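Brusgate Shared Workroom: progress report to the Arabzadeh Fund, October

Thank you again for your patience while we got ourselves settled, and for the kind note that came with the second payment, which is now pinned up by the kettle!
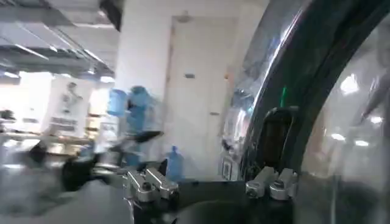

The room has been open to members for most of the autumn now, and we're very pleased with how it is going. We have 40 people signed up (a good many from Clindasholm, which we hadn't expected, given the bus) and the evening sessions fill up first. Your grant paid for the new ceiling lights, the rewiring along the back wall and two long benches, and all of that work is finished and paid for.

Storage has been slower. The shelving quote came in at £200 more than we had put in the budget, so we went back to the supplier and settled on a plainer set, and that has brought us to within £90 of the first figure. We would like to cover the difference from the small sum left over on paint, if you are happy with that.

Members have asked for longer hours, and we are trying a 7 o'clock start on two evenings to see who comes. The Zastus group has also asked about using the room in the mornings, and we've said yes for the winter.

Receipts for the lights and benches are attached, and the shelving invoice will follow as soon as we have it.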